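Sirko Keeps a Skeptical House

September 15, 2021

Every November my relatives ask me whether the robots are coming for the dishes yet, because I'm the one in the family who reads about this stuff. And every November I say no. I have been saying no for 9 years, and I am getting a little tired of being right.

This year I've been trying to be fairer. A reader wrote in to complain that I only ever judge machines by their promotional videos, where the kitchen is the size of a tennis court and every plate sits exactly where a plate would like to sit. Fair point. So let's talk about the boring version: an ordinary room with a sofa and a TV, a couple of tables pushed close together, a bowl, some flatware. The chore is setting a place for one person. My niece does it badly in 21 seconds, usually while arguing.

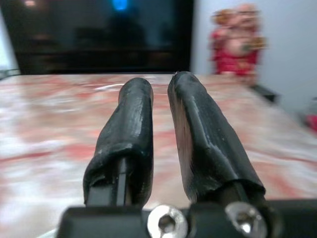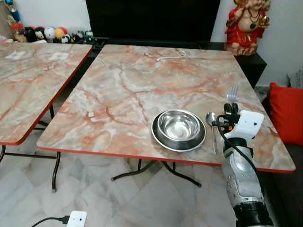
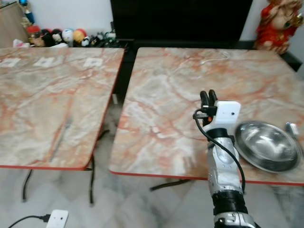

Posted by Sirko

What bothers me first is the fork. A fork is a nasty thing to ask a machine to handle. It's thin, it's shiny, it lies nearly flat, and when you want to pick one up you do something clever with your fingernail that you never think about. Getting it between two black fingers with the tines up, like the one over the table there, is worth something. I'll give them that. But a fork in the air isn't a fork beside a plate. Somebody has to turn it over and lay it down on the correct side, next to the spoon and not on top of it, and then let go without flicking it onto the floor.

Then there's steel. I eat off steel at home, so I have opinions. A polished bowl shows you the ceiling light, the window and your own face, and the longer you look at it the less you could say where the rim begins. Put that on a glossy tabletop with a swirly marble pattern and I'd expect any camera to have a bad afternoon. I would love to see a failure count for this kind of setup. Nobody publishes the failure count. I once wrote to a company called Koltenik and asked for theirs, and I got back a brochure.

My other complaint is about fingers. Look at the close-up, with the wrinkled black sleeves bunched up near the base. Now think about curry. Think about what gets into a fold like that after more than 72 dinners, and who is going to clean it. I am, obviously! I already own a dishwasher with a filter I avoid thinking about. Any machine that handles my spoons has to be washable itself, and I haven't yet seen a brochure that brings up the subject.

To be fair (I said I'd try), an ordinary living room is a better test than a lab bench. There's a cable lying on one of the tables and a power adapter on the floor, plush toys at the back, a red cushion on the sofa. My place in Keston looks much the same, minus the nicer floor. If a machine can work in among all that, I'm interested. If it needs me to tidy up before it can tidy up, I'm out.

So where does that leave the dishes? I keep a test I call the Mekik, after the café where I washed up for 2 summers. You passed the Mekik if the owner could walk out for a cigarette and come back to find the tables set and nothing broken. She didn't care how fast you were. She cared that she hadn't had to watch you. Every demo I've read about has an engineer standing just out of view, and until that person can go out for a smoke I'm not counting it as a chore done.

I'll give the same answer at the table this November — no, not yet, and would somebody please pass the forks. My brother-in-law thinks I'm being stubborn and has bet me a dinner that I'll have changed my mind by next year. He's cooking if he loses, which worries me more than the robot does.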